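Prundora puts its gripper kit up for rent, fingertips extra

25 August 2019

Prundora has opened rentals on its two-finger gripper kit, the one small shops and college labs have been asking about since the first units shipped in February. Monthly terms, no purchase needed at the end. Sign-ups are through Mulline, which already handles the company's repairs and will do the shipping both ways.

Price wasn't on the page when this went up. Mulline says quotes go out by email, usually next working day, and depend on which arm you own and how long you want the thing.

What comes in the case: the gripper, a wrist camera with its bracket, one power supply, cables, a mounting plate and a set of rubber fingertips. The arm is not included. Never was. People keep asking.

Minimum term is 3 months. After that it rolls month to month and you can send it back with two weeks notice. Anybody who keeps the kit past a year gets part of the rent knocked off the purchase price, though how big a part is apparently still being worked out.

The software side is Hosum, same as on the kits sold outright. It runs on an ordinary desktop, records the wrist camera along with the finger position, and plays a recorded grasp back on request. Hosum used to need a license file tied to one computer. Renters get a login instead, so moving from the office machine to the bench machine should be less of a pain. Existing owners can switch over to logins too but have to write in and ask for it.

We had a kit on loan for a few days and ran it on the usual tabletop stuff, kitchen things and toys mostly.

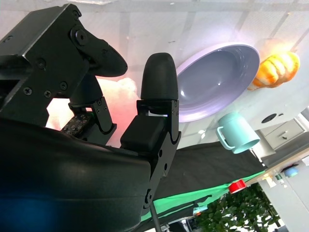 Setup took most of a morning. Mounting plate went on fine, the cable run did not. The supplied camera cable is short, and on our arm it pulled tight whenever the wrist turned all the way over. Ordered a longer one. Mulline says a longer cable will go in every rental case starting with the next batch, and will mail one free to anyone who already has a kit.

Grip is good. Rigid plastic was easy, anything with a handle was easy, and soft items held up better then we expected at the lowest force setting. Thin flat stuff is still the weak spot. A playing card flat on the table, forget it. A sheet of paper, same. Prundora sells a narrow nail-style tip that is supposed to help there but we didnt have one to try.

The wrist camera is close in, very close, so a good part of the picture is always gripper. Fine for lining up the last bit of a grasp. Less fine for finding things across the table, and most users will want a second camera up on a post. Hosum takes a second feed without complaint. Took us one menu and a restart.

Noise is low. The fingers click a little on full open. Calibration has to be redone every time the power is cut, a couple of minutes each time, and this is the thing we would most like fixed. The company says a fix is planned. No date given.

Fingertips are the catch in the rental deal. They wear, they are not covered, and a replacement set costs 50 dollars before shipping. The terms say a kit returned with torn or missing tips is billed for a full set, even if only one is bad. Worth putting aside a spare set before you send it back. Screws, linkages and the motor side are covered for normal wear. Drops are not. Liquid is not.

Competition is thin at this end. Ayele has a lighter gripper that it rents with an arm as a package, nice if you are starting from nothing, a lot of money if you already own an arm. Ayele's force setting is also coarser, just low and high. On the other hand it keeps its calibration through a power cut, and it ships with a hard case that closes properly. The Prundora case needs a knee on it.

Rentals are for addresses in the lower 48 for now. Canada "later," according to the sign-up page. Schools can pay by purchase order, everyone else needs a card on file. First cases leave the Mulline warehouse once the longer cables arrive, and orders are filled in the order they came in.

Owners of the older version can't trade in for a rental. They can get the new camera bracket as a separate part, it fits the old wrist with the same screws.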